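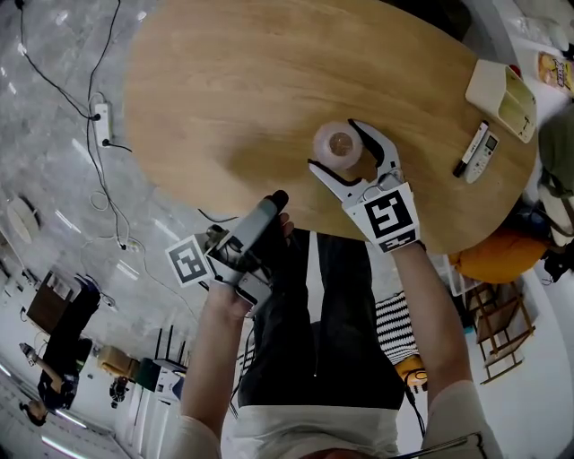 Tove Blöndal
Speaker notes, members' evening at the Filley shared workshop, 4 Jan 2023
Talk: Flanlow, or How We Built Half a Robot

Leave the opening slide up while people find chairs. Say hello. Mention the coat hooks.

Start with the cup. Pink, see-through, costs nothing, and for most of November it ran my life. A three-year-old can pick up that cup. Our first gripper could pick it up too, provided you didn't need it to be a cup afterward.

Who we are: me, Joyce Nyamweya on electronics, Nassoro Urio on everything that moves. Esther Lema wrote the tracking code from her kitchen and would like it known that the kitchen is fine.

What Flanlow is. Two grippers you hold in your hands, one left, one right. You do the job yourself, the software follows where the grippers go, and later an arm is supposed to copy you. We don't have the arm. Pause for the laugh. If there's no laugh, say "we have a very nice shelf for the arm" and move on.

SLIDE 2 – Jaws
Version one had straight jaws, printed solid. Great on boxes. On anything round it touched at two points and the cup shot across the table like soap. Nassoro drew the curved ones. Look back at the opening slide: the upper jaw goes along the side of the cup and the lower one comes in underneath. That curve took 7 prints. I wanted to stop at four.

Black padding on the inside. We tried bicycle inner tube (smells), then rubber shelf liner (sheds), then a foam strip Joyce had left over from a door. Door foam won. Pass the sample jaw around now. Ask for it back. Last time I did not ask for it back.

SLIDE 3 – Markers
The big black-and-white squares. The code finds the square and works out where the gripper is and which way it's pointing. Every gripper carries a square, and the right one has a second on a slanted face lower down, so there's something left to find when you turn your wrist.

Tell the glossy paper story. We printed the first set on photo paper, which looked terrific and reflected the ceiling lights straight into the camera. Esther spent two evenings hunting for the bug in her code. It was stationery. Matte paper on flat plate, edges glued right down. If a corner lifts, the gripper thinks it has tilted, and it will be very confident about it.

SLIDE 4 – Weight
People always ask. You can wave one of these for a minute and feel like the future. Try 32 cups in a row. By cup 13 my forearm had opinions. We moved the heaviest module down to the wrist end, and that did more than all the sanding and hollowing we'd done before it. Chepkoech Mohamedi suggested it while walking past with a sandwich. Thank Chepkoech if she's here. If she isn't, take the credit.

SLIDE 5 – Cables
Keep this short, I get worked up. Tape them down before you start. Leave slack at the elbow. Label both ends, even the end you're sure of. The Emeck connectors we bought are fine as long as you never unplug them, so we solder a short pigtail on and abuse that instead.

SLIDE 6 – What still doesn't work
Thin things lying flat. A marker pen is hard. A sheet of paper is a bad joke.
Passing an object from one gripper to the other. The markers end up facing each other and the software loses both.
Left-handed people. Nassoro is left-handed and has been patient.
The trigger spring. We've used 8 kinds. The current one came out of a stapler, and I'd like to know where to get more without buying staplers.

DEMO
Two volunteers at most. Roll up sleeves, long cuffs get into the hinge. Cup first, always the cup. Let them miss a couple of times before helping – it's better for them and much better for the audience. Keep the water jug on the other side of the room.

QUESTIONS I EXPECT
Cost: less than the printer, more than I told my sister.
Are the files shared: yes, in the Mwaipopo folder on the workshop drive. Don't ask about the name. Use the newest jaw file, the one called "final" is old.
When do we get the arm: see shelf.

Collect the sample jaw. Lights off in the back room.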